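Wanted: people to watch a robot mess up (paid, remote, January start)

Hi, I'm Hok-lam Chiu and I run testing for the Dilgate project at Borkeria. We have a grip fault we can't pin down, and I need 4 patient people to help me go through simulated runs and mark where things go wrong.

The short version: our two-handed controller, Tam, sometimes keeps squeezing after it has been told to let go. In sim that costs us nothing. On the real arms it cracked a cup and then pinched a technician's glove (she's fine, the glove isn't), so the hardware is locked out until we understand it.
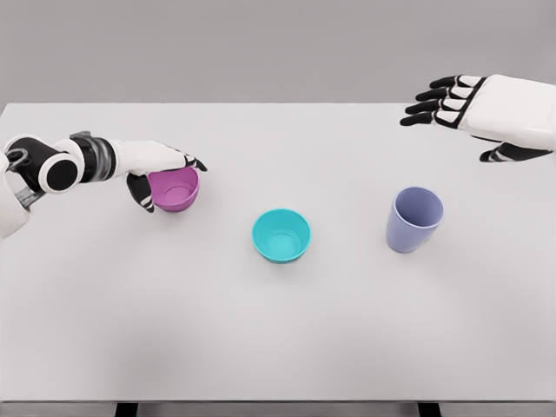
I have 1,721 of these runs to get through, and our automatic checker missed 92 bad ones in the first batch, which is why I want human eyes on them. You'd play each run in a browser, stop it at the moment you think the grip goes wrong, and write a line or two on what you saw. Stuff like the left hand hooked around the rim of the pink cup while the right one is open over by the lavender cup is what you'll be looking at all day, so tell me which hand you mean! "It looked weird" is hard to debug.

No robotics background needed. You do need a decent screen, roughly 13 hours a week, and the nerve to tell me when my labeling guide makes no sense. Past testers rewrote half of it and I'm grateful.

Pay is hourly, training included. Apply through the Zidano jobs page and put "grip fault" in the subject line. Skip the cover letter, just tell me about something you once caught that everybody else had missed.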